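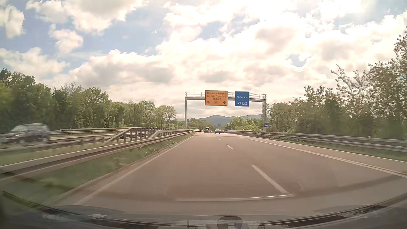

tlapale_a
No no no, please don't do the whole drive in one go! I saw your route in the other thread and I got tired just reading it. You've got 694 km on the clock that day if you count the detour for lunch, with two kids in the back, and you want to go straight through to Freiburg? Split it. Sleep somewhere before the hills and do the last bit in the morning when everybody likes each other again.

getsemani_esq
OK, but the whole point was to get there for dinner. My cousin Faustino is cooking and he's been talking about this dinner since spring. Also the detour is mine and I'm keeping it - there's a bakery I went to when I was nineteen and I want to see if it's still there. Without it the drive is 624.

So the real question, which I maybe didn't put clearly in my first post: for the last part, do I get off at Donaueschingen and stop for an hour or so, or keep going and take the break at Titisee? The kids are 5 and 8. The little one throws up on curves.

T. Salinas
Donaueschingen. Easy. There's the spring in the palace park that they call the source of the Danube, you walk around, everybody throws in a coin, you get back in the car. We did it in July and parking was no trouble, but we got there before ten in the morning.

Titisee in summer is a zoo. Pretty lake, sure, but you will pay for parking, then pay for a boat, then somebody will want a cuckoo clock.

zepeda_teo
Have to disagree with Tiburcio here. My kids could not have cared less about the spring. It's a round basin with a fence around it and you look down at it. Four minutes and they were asking what's next. At Titisee they had their feet in the water for an hour and a half and slept the rest of the way. For a 5 year old a lake beats a historical basin every time, and I say that as somebody who likes history.

And nobody forces you to buy the clock.

T. Salinas
You say that, Teo, but I own the clock.

Also it's not even agreed that it IS the source. The people over in Furtwangen will tell you theirs is the real one, up at the start of the Breg. Two little rivers, the Brigach and the Breg, come together near Donaueschingen and that's where it starts being called the Danube. My ten year old thought the argument was the best part. She wanted to go and pick a side.

getsemani_esq
Ha, mine would like that too, the older one at least. He's in a phase where he corrects everybody. Is the place where the two rivers meet easy to get to with a stroller? (The 5 year old still asks for it on long days, don't judge.)

tlapale_a
Flat paths when we were there, we had a stroller with those tiny wheels and it was fine. Somebody should check though, there was talk of work being done on that side of town and I haven't been back.

Now about the throwing up, because I think people are skipping over it. After you pass Titisee and Hinterzarten the B31 drops down through the Höllental and it's a real descent, with bends. So if you stop at Titisee and feed everybody ice cream and then go straight down that valley... you see where I'm going with this. Whatever you do, dry crackers only, and the little one looks out the front window.

zepeda_teo
Fair point on the ice cream. We did the ice cream. We did not have a good Höllental.

faustino.o
Cousin here. She sent me the link. I would just like to say that dinner is at seven and I have bought a very large piece of meat.

Speaking as the person who lives at the other end: traffic on the B31 going into Freiburg is bad from four on, and there are trucks, and there's not much room to pass in the valley. If you're still at the lake at half past three you will sit in it. Donaueschingen stop, quick, and then come here. We can all go up to Titisee together another day by train, the kids will like the train much better than the car and I can have a beer.

getsemani_esq
Well now I feel supervised. But the train idea is good! I didn't think of that at all. How long is it?

faustino.o
Under an hour. You get the valley out the window and no one has to drive it. Sit anywhere, it's all trees.

T. Salinas
So Donaueschingen wins, thank you, good night.

zepeda_teo
It wins on a technicality (meat). I still say that if there was no dinner, you stop at the lake.

tlapale_a
I still say sleep on the way, but I can see I've lost that one. At least leave early? When we did a day that long we were out of the driveway at 5 a.m. with the kids in pajamas and it made all the difference. We had up to 70 km of the boring part behind us before anybody woke up and asked for anything.

getsemani_esq
Pajamas, yes, doing that. So: out at five, bakery if it exists, coins in the basin, the two rivers if the stroller agrees, then crackers and down the hill. I'll drop the lunch stop and we'll eat bakery stuff in the car, crumbs and all.

Does anyone know if there's a decent bathroom near the palace park? Last question, promise.

T. Salinas
We used the one at the cafe across from the church. Buy a coffee first, the lady keeps an eye on the door.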